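Hokmont asks for its helicopters back

Hokmont has formally asked neighbouring Stelteritz to return 5 transport helicopters it lent for border patrols in March, according to two officials familiar with the letter. Stelteritz has replied that it is giving the matter its fullest attention, a phrase its foreign ministry last used about a bridge that has yet to be built.

The aircraft were handed over under a defence agreement that also sent 62 Hokmont advisers to the garrison town of Jatoi, near the disputed Rarno valley. The advisers were to stay for one season and train local crews in night flying and mountain rescue. They are still there, and have been given a second canteen.

Geeta Kanaujia, the Hokmont defence minister, told parliament on Friday that the loan had "run its natural course" and that her government expected the helicopters home "in the condition in which they left". Pressed by the opposition on what condition that was, she said the paperwork was being located.

Her opposite number in Stelteritz, Miroslava Dmytriv, was warmer in tone and shorter on detail. Relations between the two countries had never been better, she told reporters, and it would be a pity to spoil them by moving things about. She took two questions, one of them about the weather at Jatoi.

The quarrel turns on a single clause. Hokmont reads the agreement as a loan that ended when the snow cleared from the passes. Stelteritz reads it as a loan that ends when the threat in the Rarno valley does, and reserves to itself the right to say when that is. Both sides signed the same text, in two languages, after a lunch described at the time as productive.

The threat itself has been hard to pin down. Stelteritz says armed groups have been crossing the valley after dark and has stationed 700 troops along the southern ridge. Villagers further down complain mainly of the helicopters, which pass over low and late and have put the goats off their feed. A patrol did detain a party of men near the river in the spring, and released them the next morning with their fishing gear.

Kohei Hoshino, who follows the region for a security newsletter, said the aircraft mattered less than what they carried. "Without them, the ridge posts have to be supplied by mule track," he said. "Stelteritz has the mules. It doesn't have the men who know how to load them, and it let most of those go in the last round of savings."

He thought it unlikely that Hokmont would withdraw its advisers to force the point. Pulling them out would mean admitting they had been on the ridge, where officially they have never set foot. The agreement confines them to Jatoi, and ministers in Hokmont have repeated as much to every parliamentary inquiry, including the one that had photographs.

Imelda Castillo, a former envoy who helped draft an earlier treaty on the valley, has offered to mediate. Both governments welcomed the offer within the hour. Neither has suggested a date, and Stelteritz has asked whether the talks might be held somewhere with an airfield.

Hokmont's finance ministry has meanwhile begun to take an interest. Under the agreement Stelteritz pays for fuel and Hokmont pays for spare parts, an arrangement that looked even-handed until the helicopters started flying every night. A request for new rotor blades arrived in the same diplomatic bag as the letter declining to discuss their return.

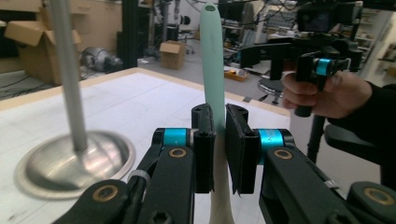
Could Hokmont simply send its own crews to fly the helicopters home?

Only with permission from Stelteritz, which controls the base at Jatoi and the airspace over it. Hokmont's pilots are allowed on the airfield as trainers, but every take-off has to be cleared by the host country's air command, and clearance for a one-way flight west would be noticed.

A further meeting between defence officials is expected before the passes close again. Sachiko Maruyama, spokeswoman for the Hokmont foreign ministry, declined to say what would happen if it produced nothing. She confirmed that the rotor blades had been sent.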